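Bestik kitchen set: frequently asked questions about recording and submitting episodes

Last revised 29th December. Read this page before your first session.

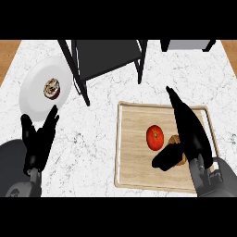
General

What is Bestik?
Bestik is a set of demonstrations for two-armed kitchen tasks, recorded in simulation by remote operators. The episodes are used at Hernadau to train a policy that takes camera views and joint readings and returns joint targets for both arms. Operators supply the examples. They do not tune the policy.

Why record in simulation?
Resets are quick, object positions are known exactly, and operators can work from any site. Simulated episodes do not replace those recorded on hardware. The two are stored separately and mixed at training time.

How large is the set?
The current release holds 823 accepted episodes. Rejected episodes are kept in a separate store and are used only for checking the success test.

What objects are used?
Everyday kitchen items: plates, a cutting board, pastries, tomatoes and other food. The countertop is marble in some layouts, with furniture beyond its far edge. Furniture is background. No task requires you to touch it.

Recording

How do I start an episode?
Open Flular, choose a task from your list and press Load. The layout is drawn from the task's seed. Wait until both arms report Ready, then press Record. Movement before Record is not saved.

Do I have to use both arms?
Only if the task card says so. On a one-arm task, leave the other arm at its start pose. Do not park it somewhere else to clear the view. The policy learns the idle arm's position along with everything else, and a stray pose in a handful of episodes shows up later as drift.

How should I approach a small object on the cutting board?
Come in from above with the fingers open, stop short, line up, then descend. Two objects placed close together are normal. If the fingers would push the neighbour, turn the wrist before you descend. Contact with the neighbour is allowed provided it stays on the board.

The gripper hides the object in the overhead view. What should I do?
Switch to the wrist view for the last part of the descent. Switching views is not recorded as an action and has no effect on the data. All views are stored whichever one you are looking at.

How fast should I move?
At a steady pace you can repeat. Long pauses are the most common fault in new operators' work. A pause of more than 2 seconds is flagged by the checker. Flagged episodes are not rejected automatically, but they go to manual review and take longer to clear.

I missed the grasp. Should I stop?
No. Open the gripper, raise it, and try again within the same episode. One retry is acceptable and useful, as the policy needs examples of recovery. After a second miss, press Discard and load the next seed.

May I reload until I get an easy layout?
No. Seeds are issued in order and skipped seeds are logged. Selecting easy layouts narrows the spread of starting positions, and the trained policy then fails near the edges of the counter.

How long is an episode?
The limit is 58 seconds. Most single-object tasks finish well within it. If time runs out, the episode is saved as a failure.

Checking and labels

What counts as success?
The object must be at rest in the target area with both grippers clear of it. For plate tasks, the object must lie inside the rim. An object leaning on the rim is a failure even if it looks stable.

Who writes the task instruction?
The base wording is on the task card. After recording you are asked for one alternative in your own words. Name the object and the destination. "Put the tomato on the plate" is sufficient. Do not mention the arm unless the task fixes which arm is to be used.

An item could be described in more than one way. Which word do I use?
Use the name on the task card for the base label. In the alternative, any reasonable everyday word is accepted.

The success test is wrong. How do I report it?
Tick Dispute on the review page and give the time at which the fault occurs. Csenge Jakab handles disputes for pick and place tasks. Jytte Ásgeirsdóttir handles everything involving a handover between the arms.

Technical problems

The picture has black bands at the top and bottom.
Expected. Views are padded to a square before storage. Do not crop or stretch the window to remove them.

An arm jumps when I take control.
Your controller was not at the start pose when you pressed Record. Discard the episode, run Align, and load the next seed. Episodes that begin with a jump are always rejected.

An object sinks into the counter or shakes.
Discard the episode and report the seed number. A fix for contact on thin objects is due in January with the next Rácz physics build.

How long are local copies kept?
48 hours after upload. After that Flular deletes them. If an upload fails, the timer does not start and the files remain on your machine until the upload completes.

Can I withdraw an episode after it has been accepted?
Yes, up to the next release. Use Withdraw on the review page and state the reason. Once a release is frozen, episodes can be marked as faulty but are not removed from it.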